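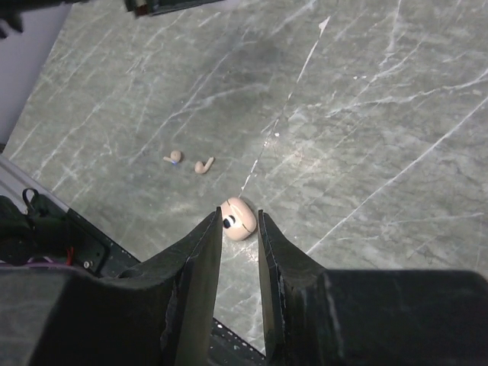
Gray marble, white veins, long thread.

**1/** We run a walk-in health clinic for teenagers in Fleltwood. It is free, it is private, and until August it was open from nine in the morning until three in the afternoon. Spot the problem. Take your time, we took four years.

**2/** The hours were set by people who like those hours. I know because I was one of them. I have always been very available to teenagers while they are in algebra.

**3/** Every spring we wrote a report saying attendance was "lower than hoped." Every spring the report suggested a poster. We have had some very good posters. One had a llama.

**4/** Then Ffion Parry joined us from a youth center and asked, in her first week, whether any of us had tried asking the kids. There was a silence. Somebody said we'd done a survey. She asked how long it was. It was 37 questions.

**5/** Question 27 asked respondents to rate their "awareness of service pathways." I wrote question 27. I'd like it to stay with me and not follow my children.

**6/** So Ffion wrote a new survey. Three questions, on a card, with a pencil, and you dropped it in a box with no name on it:

- Would you come here?
- If no, why not?
- When could you come?

**7/** We got 60 cards back, which beat the old survey so badly that I'm not going to tell you the old number.

**8/** The top answer to "why not" was the front desk. You had to walk up and say out loud what you'd come about, with the chairs right behind you and, in a town this size, somebody's aunt in one of them.

**9/** Second was the mail. Kids had heard we send letters home. We don't. But our own leaflet said "we may contact you by post," left over from a template, and it had been sitting there since before I was hired. A fifteen-year-old read it more closely than anyone on the payroll ever did.

**10/** Third was, of course, the hours. "I'm in school??" Two question marks. Fair.

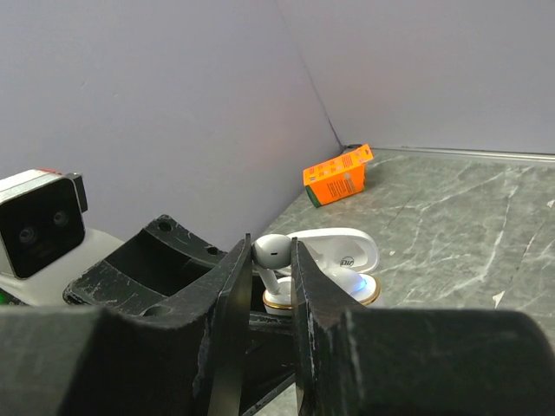 **11/** We changed the front desk first, since it cost nothing. Now you pick up a colored card at the door and hand it over, and the nurse on duty knows what sort of visit it is before you've said a word. Plenty of kids never say a word until they're in the room anyway. You learn to wait for the earbud to come out, a little white one like that, by its case with the lid up, and then they'll talk. It's the nearest thing we have to an intake form and it works a good deal better than ours.

**12/** Hamish Harawira, our nurse, pointed out that if one earbud stays in, you haven't been trusted yet and should talk about something else for a bit. He talks about fishing. Results have been mixed, but the kids now know a lot about fishing.

**13/** Then the hours. We asked to move to three until seven. I expected a fight over money. The fight was over parking.

**14/** I attended two meetings on parking. Not one of our patients drives here. I said so at both meetings and it was written down at both meetings.

**15/** Bijan Tabrizi, who does our budget and should be allowed to do everyone's, found that the evening shift cost the same as the day shift plus one lamp. We bought the lamp.

**16/** First month of new hours: more visits than the whole winter before. Mostly what you'd guess. Sleep, worry, skin, birth control, a sore knee that was really a question about something else. It usually starts with a knee.

**17/** A few people have asked if parents complained. Two called. One wanted to know if her son had been in, and I couldn't tell her. The other wanted to know if we could see her too. (We can't, but I gave her the number of a place that can.)

**18/** Average wait is now under 30 minutes, except when Hamish gets going on bait.

**19/** Things we still haven't fixed: the bus, which stops at six. The door, which sticks. The phrase "service pathways," which appears in our funding agreement and which I'm told is structural.

**20/** If you run something like this and want Ffion's three-question card, message me and I'll send it. You'll need a box and some pencils. I can also send the llama.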